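Stelley 작업실 노트 / Trundance 셀 정비
2021-05-04

오전에 셀부터 세웠다. 어제 밤새 돌린 로그를 열어 보니 집기 시도 637회에서 멈춰 있었고, 멈춘 이유는 예상대로 뒷벽 접촉 감지였다. 그래도 637회면 지난번보다 훨씬 멀리 간 거다! 1월에 처음 막대 작업을 걸었을 때는 점심 먹고 오면 늘 서 있었는데.

로그를 죽 훑으니 패턴이 뻔했다. 막대가 빈 한가운데 있으면 아무 문제가 없고, 뒷벽에 가까이 붙은 막대로 갈 때만 힘 값이 튄다. 그것도 처음부터 튀는 게 아니라 뒤로 갈수록 심해진다. 시작할 때의 값과 마지막 구간의 값을 겹쳐 그려 보면 거의 직선으로 올라간다. 이렇게 천천히 한쪽으로만 움직이는 건 대개 기계 쪽이다. 소프트웨어가 망가질 때는 이렇게 예쁘게 망가지지 않는다.

그래서 오늘 할 일:
빈 고정 다시 하기
뒷벽 기준 좌표 다시 잡기
손목 쪽 케이블 고리 정리
그리퍼 손가락 점검
Pladero에 안전 여유값 새로 넣기

순서는 꼭 이대로. 지난번에 좌표부터 잡고 클램프를 나중에 조였다가 전부 다시 한 적이 있다.

먼저 빈. 손으로 앞벽을 밀어 보니 왼쪽은 꿈쩍도 안 하는데 오른쪽이 아주 살짝 논다. 눈으로는 거의 모르겠고 손끝으로만 느껴지는 정도다. 다이얼 게이지를 대고 밀어 보고서야 확신이 생겼다. 오른쪽 클램프는 팔 뒤에 있어서 손이 잘 안 들어가고, 그러니 조일 때마다 다들 반 바퀴씩 덜 조인 것 같다(나 포함). 팔을 대기 자세보다 더 위로 보내 놓고 작업하니 훨씬 편하다. 앞으로는 이 자세를 따로 저장해서 쓰기로 했다. 자세 이름은 CLAMP_UP.

클램프를 풀기 전에 빈 모서리를 따라 탁자에 연필로 선을 그어 두었다. 이것만 해 두면 나중에 되돌아갈 곳이 있으니 마음이 정말 편하다. 다 풀고 나서 빈을 들어내고 밑면과 탁자를 닦았다. 나무 가루가 꽤 나왔다. 밑에 가루가 끼면 빈이 미세하게 떠 있게 되고, 그러면 아무리 조여도 소용이 없다. 왜 이걸 지금까지 안 닦았나 싶다.

다시 올리고, 왼쪽 먼저 가볍게, 오른쪽 가볍게, 그다음 왼쪽 끝까지, 오른쪽 끝까지. 번갈아 조이니까 빈이 한쪽으로 끌려가지 않는다. 게이지 바늘이 이제 안 움직인다. 좋다!

다음은 뒷벽. 아래쪽이 많이 긁혀 있다. 위쪽은 말짱한데 아래쪽만 띠처럼 짙은 회색으로 닳았다. 막대를 집으러 내려가는 높이와 대충 맞는 것 같아서, 손가락 끝이 스친 자국이 쌓인 게 아닐까 의심하고 있다. 막대 끝이 쓸고 간 것일 수도 있고. 어느 쪽인지는 아직 모르겠다. 벽 위에 얇은 종이테이프를 붙여 놓고 몇 시간 돌려 보면 알 수 있을 텐데, 그건 다음에 시간을 내서 해 보고 싶다. 비전 쪽에서는 이 얼룩이 골치일 수 있다. 짙은 초록 막대가 어두운 띠 앞에 놓이면 윤곽이 흐려진다는 얘기가 전부터 있었다.

기준 좌표는 네 모서리를 티칭해서 다시 잡았다. 뒷벽 쪽 두 점이 예전 값과 어긋나 있었고, 어긋난 방향이 오른쪽 클램프가 놀던 방향과 같았다. 이런 게 딱 맞아떨어질 때가 이 일에서 제일 신난다. 로그 그래프의 기울기, 손끝의 느낌, 게이지, 좌표까지 전부 같은 이야기를 하고 있었다.

좌표를 넣고 나서 빈에 막대를 도로 넣고 저속으로 접근 동작만 시켜 봤다. 빨간 막대 하나는 일부러 뒷벽 쪽에 뒀다. 제일 까다로운 자리니까.

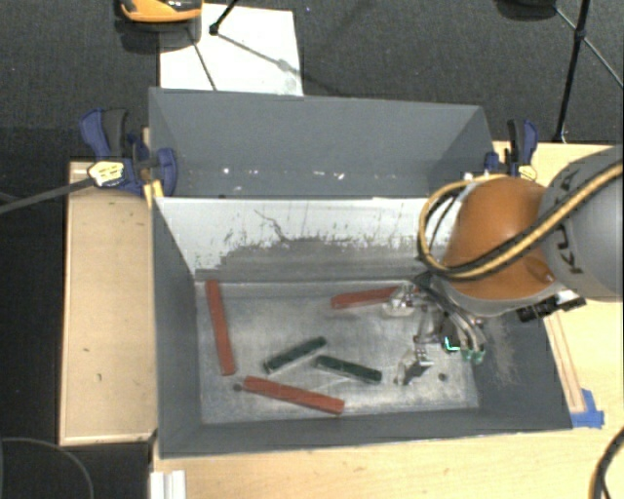

저속 점검. 위쪽 손가락이 뒷벽 쪽 빨간 막대의 오른쪽 부분 위에 있음. 케이블 고리의 폭도 참고.

이 자리에서 벽과 손가락 사이를 옆에서 들여다보며 한 단계씩 움직였다. 저속에서는 힘 값이 전혀 안 튄다. 속도를 조금씩 올려서 전체의 60%까지 갔는데도 조용하다. 그 이상은 오늘 안 올렸다. 케이블을 아직 안 봤으니까.

그 케이블 얘기. 검은 것과 노란 것이 한 묶음으로 팔을 따라 내려와서 주황색 하우징을 크게 감아 도는데, 고리가 넉넉해서 손목이 돌아갈 때 당기지 않는 건 좋다. 문제는 넉넉해도 너무 넉넉하다는 점이다. 손목을 한쪽 끝까지 돌리고 팔을 앞으로 뻗으면 고리가 바깥으로 부풀어서 왼쪽 클램프 손잡이 쪽으로 간다. 닿지는 않는다. 그런데 손가락 두 개 폭이면 나는 불안하다. 걸리는 날에는 커넥터부터 나갈 거고, 커넥터는 예비품이 하나뿐이다.

그래서 위쪽 고정점에서 벨크로를 풀고 묶음을 위로 조금 당겨 올린 다음 다시 묶었다. 처음에는 욕심을 내서 많이 당겼더니 손목을 반대로 돌릴 때 팽팽해졌다. 다시 풀고 절반만. 손목을 양쪽 끝까지 천천히 왕복시키면서 손으로 묶음을 잡고 느껴 봤는데 당기는 곳이 없다. 케이블 타이는 일부러 안 썼다. 벨크로는 다음 사람이 고쳐 묶을 수 있고, 타이는 자를 때 꼭 피복을 같이 건드리게 된다. 묶은 자리에는 마스킹 테이프로 표시를 남겼다. 테이프에서 묶음이 미끄러져 내려와 있으면 다시 당겨 올릴 것.

호스들도 같이 봤다. 꺾인 곳 없음. 손톱으로 눌러 보니 아직 말랑하다. 빈 오른쪽 벽에도 갈색 비슷하게 쓸린 자국이 한 군데 있는데, 호스 근처라서 혹시 호스가 쓸고 다니나 했지만 호스 표면은 깨끗했다. 원인 모름. 우선 적어만 둔다.

그리퍼. 전원을 내리고 공압을 뺀 다음 손가락을 하나씩 만져 봤다. 위쪽 손가락 고정 나사가 살짝 풀려 있었다. 나사산에 남은 풀림 방지제가 하얗게 부스러져 나오는 걸 보니 오래됐다. 나사를 빼서 닦고, 새로 바르고, 토크 드라이버로 조였다. 아래쪽 손가락 나사는 괜찮았지만 같은 날 바른 것으로 맞춰 두고 싶어서 그것도 새로 했다. 링크 부분은 먼지만 불어 내고 기름은 치지 않았다. Willems에서 준 정비 메모에 이 링크는 건식이라고 적혀 있다. 예전에 누가 기름을 친 흔적이 있던데, 먼지가 떡이 되니까 절대 치지 말 것!

손가락 평행도는 얇은 게이지 판을 물려서 봤다. 끝이 아주 조금 벌어진다. 지금 막대를 집는 데는 문제가 없지만 더 얇은 물건으로 넘어가면 손을 봐야 한다. Willems에 손가락 한 벌을 더 주문해 두는 게 좋겠다. 납기가 길었던 기억이 있다.

다시 전원을 올리니 그리퍼 표시등이 정상으로 들어왔다. 열고 닫기를 여러 번 시켜 봤는데 소리가 확실히 달라졌다. 전에는 닫힐 때 끝에서 딱 하고 한 번 더 튀는 소리가 났는데 그게 없어졌다. 풀린 나사가 내던 소리였나 보다. 늘 듣던 소리라서 원래 그런 줄 알았다. 소리도 녹음해 둘 걸 그랬다. 오늘 소리는 녹음해서 공유 폴더에 넣었으니 다음 점검 때 비교해 보자.

Pladero 설정. 빈 좌표를 새 값으로 바꾸고 벽 여유값을 5 mm로 잡았다. 전에는 벽마다 값이 달랐는데 왜 그랬는지 기록이 없다. 아마 그때그때 걸리는 벽만 키워 놓은 것 같다. 이제 기계 쪽이 단단하니 네 벽을 같은 값으로 통일했다. 예전 설정 파일은 지우지 않고 이름만 바꿔 옆에 두었다.

하나 재미있는 것. 여유값을 통일하니까 앞벽 쪽에 누운 막대를 집는 각도가 달라졌다. 전에는 손목을 불편하게 꺾어서 들어갔는데 이제 훨씬 자연스럽게 내려간다. 앞벽 여유가 쓸데없이 커서 계획기가 좋은 각도를 다 버리고 있었던 모양이다. 사이클도 짧아진 느낌인데 아직 재지는 않았다. 느낌만으로 적으면 나중에 혼나니까 숫자는 내일 로그에서 뽑는다.

막대 두 개가 끝을 거의 맞대고 비스듬히 놓인 경우도 몇 번 일부러 만들어 봤다. 이때 손가락이 둘 사이 틈으로 들어가려고 하는 버릇은 그대로다. 기계 문제가 아니고 후보를 고르는 쪽 문제라서 오늘은 손대지 않았다. 한 번에 하나씩만 바꾸자고 몇 번이나 다짐했는지 모른다. 고치고 싶어서 근질근질하지만 참는다.

오후 늦게 자동으로 돌리기 시작했다. 목표는 약 2,000회. 이번에는 멈추지 않고 끝까지 가는 걸 꼭 보고 싶다. 힘 값 그래프를 옆 화면에 띄워 놓고 다른 일을 하려고 했는데 자꾸 쳐다보게 된다. 지금까지는 바닥에 딱 붙은 평평한 선이다. 정말 예쁘다.

셀을 쓰는 사람들에게:
빈을 옮겼으면 연필 선에 맞추고 좌표를 다시 잡을 것. 선에 맞췄다고 좌표를 건너뛰면 안 됨.
오른쪽 클램프는 CLAMP_UP 자세로 보낸 뒤에 조일 것. 팔 밑으로 손을 넣지 말 것.
돌리기 전에 앞벽을 손으로 한 번 밀어 볼 것. 몇 초면 된다.
벨크로 위치가 테이프 표시에서 벗어났으면 노트에 적어 줄 것.
그리퍼에 기름 금지.

남은 일:
뒷벽 종이테이프 시험
손가락 한 벌 주문 (Willems)
예비 커넥터 하나 더
오른쪽 벽 쓸린 자국, 다음 점검 때 커졌는지 비교
빈 앞쪽 파란 테이프가 무슨 표시인지 물어보기. 내가 붙인 건 아닌데 함부로 떼기도 그렇다.
뒷벽 닳은 부분에 새 시트를 덧댈지 결정. 덧대면 두께만큼 좌표가 또 바뀌니까 좌표 잡는 날에 같이 할 것.

퇴근 전에 한 번 더 확인했다. 아직 돌고 있고, 선은 아직 평평하다. 비상 정지 버튼 앞에 쌓여 있던 상자를 치웠다. 로그 저장 경로는 공유 드라이브의 Trundance 폴더로 해 두었으니 아침에 먼저 온 사람이 열어 보고 결과를 밑에 적어 주면 고맙겠다.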